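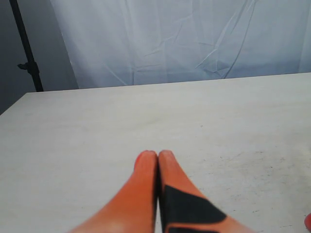
How many times do I need to show my robot arm a job before it can do it alone?

Plan on more than 400 passes for one small job, such as putting a spoon in a drawer tray. A simple push or slide can come in well under that, and anything with cloth will want a lot more.

Teaching an arm by hand: workshop tips
by Mhairi Crichton
March 8, 2020

I get this question more than any other, and I love it, because it means somebody else has an arm bolted to a bench and is about to have a great time! These are the things I've picked up while teaching mine to do kitchen chores, mostly by steering it from across the table with a second, smaller arm that I hold in my hand (the big one copies whatever the small one does).

Setting up the table

Pick a plain, matte top in a light color. Shiny tops throw glare straight into a wrist camera, and a busy wood grain makes small things hard to find. Mine is pale gray and I wouldn't trade it.

A sheet hung behind the table hides the shelves, the cat, and you. An ordinary white bed sheet on a photo stand works fine. Creases are no trouble as long as you leave it alone between sessions. I used to iron mine. Don't bother!

Wipe the top before you start. Crumbs and pencil dust show up beautifully on a light surface. A damp cloth and a drop of dish soap will do it, then dry it with a towel so you don't leave streaks.

Put tape under the table legs and mark the floor. If the table gets bumped, you can slide it right back.

Bright orange fingers are wonderful on a gray table. You can tell at a glance where the tips are, even on a tiny screen. Keep anything else of the same color out of the work area if you can.

Before each session

Close the fingers all the way and look at how the tips meet. You want a thin, even line between them. If one tip rides higher than the other, loosen the finger screws, squeeze the tips together, and tighten again.

Check the grip pads too. A pad that has crept sideways will drop a teaspoon every time, and you'll blame your steering for an hour before you think to look. Rubbing alcohol on a cotton swab takes off kitchen grease.

Bring the arm to the same starting pose each time. I made a cardboard gauge out of a cereal box that sits on the table and just touches the fingertips. It lives on a nail by the light switch.

Steering the arm

Go slower than feels natural, but keep moving. Long pauses in midair get copied along with everything else, and mine spent most of a week hovering over a mug like it was thinking about it.

Come down from straight above on small things. For a sponge or a folded dishcloth, come in low from the side.

Move the object a little between passes. A hand's width left, a quarter turn, closer to the edge. If the spoon always starts in one place, the arm will only ever learn that place.

Keep a few of your fumbles, as long as you recover and finish the job. Throw out the ones where you gave up. I keep a notepad by my left hand and put an X next to the bad ones.

Stop after 7 minutes or so and shake out your wrist. Sore hands steer badly, and you can see it in the recordings afterward.

Keeping the recordings tidy

Give each chore its own folder and name it for the chore. "Spoon to tray, gray table" beats "test new final." My spoon folder finished at 414 passes, and the towel folder is already past 2,000 with the corners still coming out crooked.

Copy everything to a second drive before supper. Watch a handful back at double speed while the kettle boils, too. A camera that has slipped on its mount is easy to spot that way.

Next on my bench is getting lids onto jars. I've started with the wide plastic ones, and so far the trick is setting the lid down flat, letting go, and taking a fresh grip before the turn.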